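3.2 Setting up and looking after the hand-held grippers

All demonstrations were recorded with hand-held grippers built to a single pattern. Each one has a pair of black jaws driven by a trigger, a wide-angle camera fixed above them, and a square printed marker on the inner side of each jaw. The opening of the jaws is not measured by a sensor. It is worked out afterwards from the distance between the two markers in the video, so a marker that is dirty, lifted or out of view costs us the whole recording. Most of the upkeep described in this section follows from that.

We kept 6 grippers in working order. The jaw bodies were printed by Avotiņš from our drawings, and the trigger parts were bought from Trorel. Each gripper was given a letter and a paper card, and the card stayed in the case with it. Operators wrote down every screw tightened, every marker replaced and every fault noticed, with their initials. Vy Đào kept the cards and decided when a gripper was to be taken out of use.

The morning check was done before any recording and always in the same order. The operator wiped the lens and both markers with a dry cloth, then opened and closed the jaws 10 times while watching the live picture on a laptop. Both markers had to stay readable over the full travel. The visible screws on each side were then tried by hand with the short driver from the case. A screw that turned was taken out, cleaned, given a small amount of thread lock and put back. Finally the jaws were closed on a steel gauge block and the opening given by the software was compared with the size of the block. If the two disagreed by more than 1 mm, the gripper went back to Đào.

The check at the start was not enough for the kitchen tasks. Handles with a hard, smooth finish load the finger pads unevenly, and a tall utensil held upright puts a twisting force on the jaws whenever its head touches something. We therefore added a holding check at the table, done with the objects of the day already laid out. The operator picks up the wooden utensil, holds it upright between the jaws and turns the gripper slowly through the working area, over the food containers and past the appliances. The video is then looked at frame by frame for loss of either marker (Figure 4).
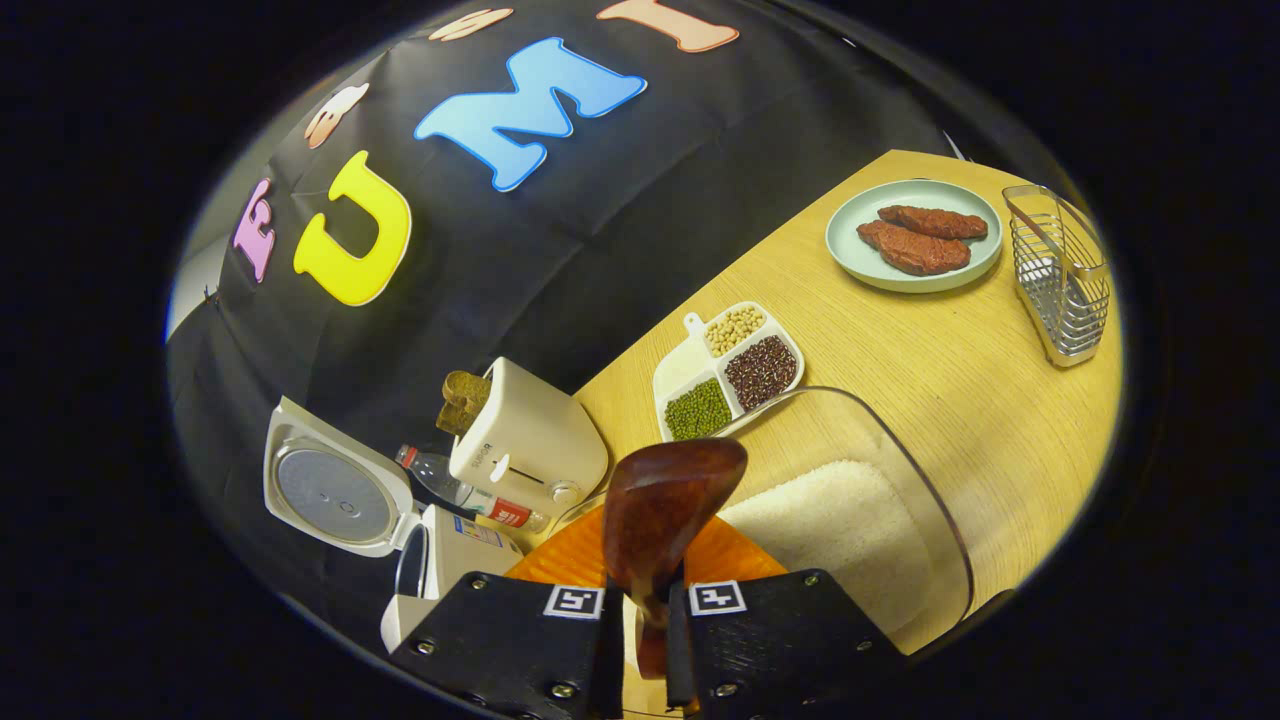

Figure 4. View from the gripper camera with the wooden utensil held upright. A marker can be seen on each jaw. The rice container, divided tray and toaster are on the table behind.

The black fabric behind the table needs some care too. The pose of the gripper is recovered from points in the video, and plain fabric gives very few of them. In our first trials the track drifted when the operator faced the backdrop from close by. Emília Beneš suggested fixing large coloured letters to it, tilted at different angles, and we kept this arrangement for all later sessions. The letters must not move during a session. If one came loose, it was put back, the mapping video was recorded again, and takes made after the last good check were thrown away.

Wear showed up first at the finger pads. We changed the pads as a pair after every 51 recordings with hard utensils, and sooner if a handle slipped during the holding check. Changing one pad alone made the grip lopsided and was stopped after the first month. The black surfaces of the jaws also become scuffed with use. We left these marks alone as long as they did not reach the markers, having found that fresh paint added bulk at the sliding faces and made the trigger stiff.

Markers were printed on matt film supplied by Melta. Gloss film was tried and rejected, as reflections from ceiling lights hid part of the pattern at some angles. To replace a marker, the old film is peeled off, the recess is cleaned with alcohol and left for 5 minutes, and the new film is pressed in from the centre outwards. The gauge block test is then repeated before the gripper is used again.

Only one fault in the study called for a full strip-down. On gripper C the jaws closed fully but opened short on the left side. Baptiste Chauvin found a cracked return link and fitted a spare; the remaining grippers were opened and inspected the same afternoon, and no other cracks were found. The link has been made thicker in the current drawings.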